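Got the arm going again Saturday morning, with the table pushed up to the wall so it can't swing past its limit. The job is still scooping from the glass cup with a small spoon and tipping into the dark mug.

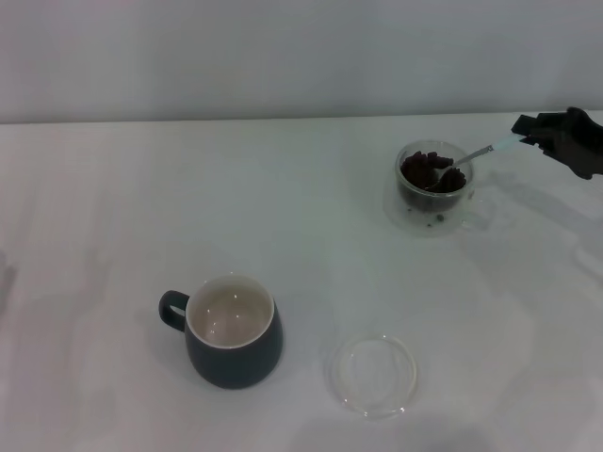
Tyson Boychuk printed me new finger pads in October and they grip a thin handle much better than the old ones. I slowed the wrist joint down too - 3 degrees per step, down from 10.

Next was the wrist camera. I still haven't sorted out the focus, so for now I only use it to find the table edge.

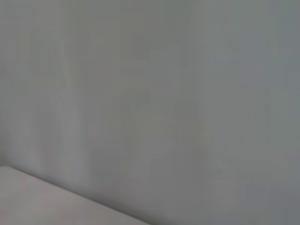 1 min read

I'll try a different lens before I touch the code again.

3 comments 10 shares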